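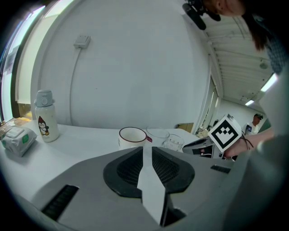
A pack of wet wipes. Storkdale Water is asking customers to put all used wipes in the trash.

20 Shares | 3 Comments

STORKDALE WATER ASKS CUSTOMERS TO KEEP WIPES OUT OF TOILETS AS SKOVOLEL PUMP STATION WORK BEGINS

STORKDALE, July 2023 – Storkdale Water will start replacing the pumps and inlet screen at its Skovolel Pump Station this month. The utility is asking all households and businesses connected to the sewer system to stop flushing wipes of any kind, including those sold as flushable.

Skovolel is the largest of the utility's pump stations and takes wastewater from the east side of Storkdale, including the Mill Road neighborhoods, the hospital and the high school. Crews were called out to clear blockages there more than 40 times in the past year. Most of the material they removed was wipes, often bound together with cooking grease.

"A wipe goes down the toilet easily enough, and the customer has no reason to think about it again," said Gemechu Workneh, operations manager at Storkdale Water. "It does not come apart the way toilet paper does. It catches on a root or a rough joint in the pipe, other wipes catch on it, and when the whole mass lets go it ends up in our pumps."

When a pump jams, a crew of three has to shut it down, open the housing and pull the material out by hand. A typical call takes four hours. Many of the calls come at night or on weekends, when the work is paid at overtime rates.

The station's existing pumps were installed 20 years ago and are due for replacement. The new pumps are being supplied and fitted by Plira, which was awarded the contract in April after a public bid. Plira will also replace the inlet screen with one that can be raked clean without stopping the flow. The old screen has to be lifted out with a hoist.

Wondimu Abera, project engineer for the utility, said the new equipment will handle debris better but will not remove the need for customers to change what they flush.

"We expect fewer shutdowns," Abera said. "But anything the screen catches still has to be hauled away, and the screen does nothing for the pipes upstream of it. If the blockage is in the line between your house and the main, that is a plumber's bill for you. I would like people to know that before it happens."

The work will be done in stages so that the station stays in service. One pump will be taken out and replaced at a time, with temporary bypass pumps on site as backup. Residents near the station may hear the bypass pumps running during testing. Testing will take place on weekdays during the day. The walking path behind the station will be closed while the screen is lifted in, and signs will direct walkers to the sidewalk on Mill Road.

No interruption to sewer service is planned. Drinking water is not affected.

Alongside the construction, the utility is starting a public information effort called Bravo. It includes a flyer in the next bill, posters in public restrooms and short talks for schools and parent groups. Small bathroom trash cans with lids will be handed out free at the Storkdale Water front desk while supplies last, one per household. Customers should bring a recent bill.

Eyerusalem Woldegiorgis, who runs customer outreach for the utility, said the talks will cover baby wipes, cleaning wipes, makeup wipes and the moist toilet wipes that are often kept next to the toilet.

"We get asked about the label a lot," Woldegiorgis said. "People read 'flushable' on the front and they trust it. Our advice is the same whatever the package says. Use them if you like them, and put them in the trash."

Storkdale Water asks customers to flush only human waste and toilet paper. The following should go in the trash:

- Wipes of any type
- Paper towels and facial tissue
- Cotton balls and swabs
- Dental floss
- Diapers and sanitary products
- Cooled cooking grease, in a sealed container

Restaurants, child care centers and nursing homes can request a site visit from the utility at no charge. During the visit, staff will look at the grease trap and outside cleanout, where there is one, and leave posters in English, Spanish or Amharic. Gebremedhin Dinsa, who handles commercial accounts, is scheduling visits now.

Customers who notice slow drains in more than one fixture, or water coming up in a tub or floor drain, should stop using water in the house and call the utility's emergency line, which is printed on the back of every bill. A crew will check the main first. If the main is clear, the customer will be advised to call a plumber.

About Storkdale Water
Storkdale Water is the public utility responsible for drinking water and sewer service in Storkdale and the surrounding township.

Media contact
Ingvar Þórarinsdóttir
Communications Office, Storkdale Water

Share this release | 20 Shares | 3 Comments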